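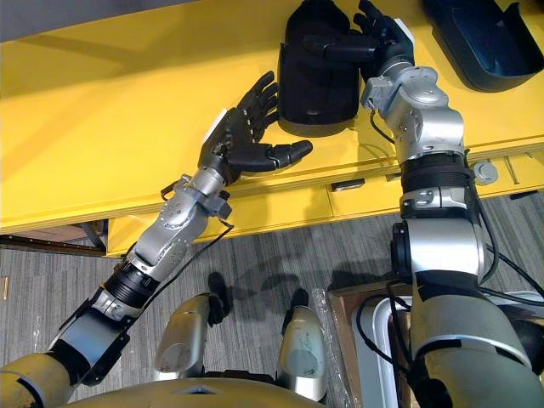

What does the Flustitden Display Handling Set cover?

It covers the placing, straightening and removal of soft cases and open trays on a long yellow display unit, with written notes on where each item stood before and after handling.

Flustitden Display Handling Set
README, version 2
Last revised 2020-02-24
Maintained by the Asovetti Institute for Display Studies

Summary
The set was compiled in the Sugiyama Room, a carpeted exhibition space at the Institute. It contains 60 sessions. Each session follows the handling of one or more items on the same yellow unit, from the first change in the layout to the last. The material is intended for readers who study how goods are laid out, how soft items are kept upright, and how a display drifts out of order over the course of a working day.

Items
The item list has 26 entries, divided into two groups.

Soft items: padded cases and holders, mostly in dark colors. These are recorded as upright, leaning or flat. An item that sags but remains on its base is entered as upright, with a remark in the notes field.

Open trays: shallow containers with low walls. Several are not symmetrical, and one end may be narrower than the other. For every tray the notes give the direction of the narrow end, because the direction cannot be worked out from position alone. Where both ends are of equal width, the field is left blank.
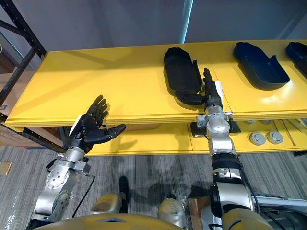 Spacing between neighboring trays is entered as touching, close or wide. "Close" means that a flat hand would fit between the walls and a closed fist would not. Trays set at a diagonal are measured at the nearest point. Changes to spacing are entered even when the tray itself was not the item being handled, as neighbors are often nudged along the surface.

Files
sessions/ contains one folder per session, numbered in order of recording.
items.txt gives the item list, with group, color and general shape.
layout.txt gives the starting layout for each session.
notes/ contains the written notes in Omik format. The notes are plain text and can be opened in any editor.

Position terms
Left, right, front and rear are always given as seen by a person standing at the front of the unit. The front is the long side with the lip. In version 1, some sessions used the opposite convention. These have been corrected, and the old terms are kept in a separate column.

Known limitations
Colors in the notes were assigned by eye. Black and dark navy have been confused in 15 sessions, which are marked "color uncertain" in items.txt. Glare on the yellow surface can hide seams and small marks, and users should not rely on the set for the study of wear. Sessions recorded in December have shorter notes than the rest, and spacing is missing from a number of them.

Conditions of use
The set may be used for teaching and research. Copies passed to a third party must include this README without changes. Corrections should be sent to the Asovetti collections desk with the session number and the item entry concerned. Accepted corrections are listed in changes.txt.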